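Booking Walkabout Performers for a Winter Street Program

Posted 30/03/2025

The Onisdale winter program closed its accounts this month, and several organizers in neighboring towns have written to ask how the walkabout acts were selected, scheduled and paid. The notes that follow are a personal record and do not represent the policy of any town council or agency. They concern strolling performers only: stilt walkers, costumed characters and small puppet companies. Staged music is handled under a separate budget and is not discussed.

Onisdale engaged two companies for the December weekend. The first, Haler, supplied a pair of stilt walkers in lantern costumes. The second, Ragnarsson, brought a large walking puppet of an elk operated from within by two performers, together with a guide on foot. Both companies had appeared previously in Aremby, where the streets are wider and the ground is level. Onisdale has a sloping market square paved in old stone, and this difference shaped most of the discussions that took place before the contracts were signed.

A walkabout act is normally sold in sets. Haler offered sets of 30 minutes, with a rest of equal length between them. Ragnarsson asked for shorter appearances because of the weight of the puppet, and requested that no set begin within 19 minutes of the end of the one before it. The figure looked peculiar on the schedule, but it was written into the agreement and was observed throughout. Organizers are advised to accept such terms as they are given. A performer inside a heavy costume is the proper judge of how long it may be worn.

Changing space was the subject of the longest correspondence. Stilt walkers need a high ledge or a firm table on which to sit while strapping on, and a doorway tall enough to leave by once they are standing. The first room proposed in Onisdale had neither. The former corn store was used in its place, the loading doors being of sufficient height. The elk traveled in sections and was assembled in the same building. A kettle, a mirror, a clothes rail and a door that locks should be regarded as the minimum for any company.

The route was walked in advance with both companies. Awnings, strings of lights and hanging signs were measured, and one run of lights near the bakery was raised. The drain covers at the foot of the square were covered with matting on the morning of the first day. Haler declined to work on the lower slope after dark, and the route was shortened accordingly.

The total paid to the two companies, including travel, was 1542 dollars. Meals were provided separately. Each company carried its own public liability insurance and sent a copy of the certificate with the signed contract. Any town that has not received this document before the day of the event should ask for it again in writing.

Readers have also asked about young children. Some are frightened by a large puppet at close range, and the guide from Ragnarsson kept the elk at a distance until a family chose to approach. Printed signs were placed at both entrances to the square, giving the times of each set, so that parents could plan their visit. 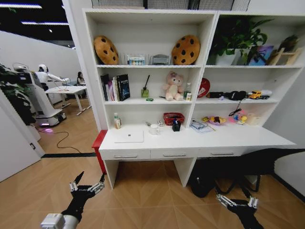 What happens to a walkabout booking if it rains?

Most companies will perform in light rain but not in high wind or on ice, and the fee usually remains payable in full once the performers have arrived. The contract should name an indoor alternative and state who makes the final decision. In Onisdale that decision rested with the performers, and the covered market hall was held in reserve on both days.

Applications for next winter are now being considered. Haler has indicated that it would return with a different set of costumes, provided that the upper square is used. Ragnarsson has asked for a storage space overnight, and inquiries are being made regarding the corn store.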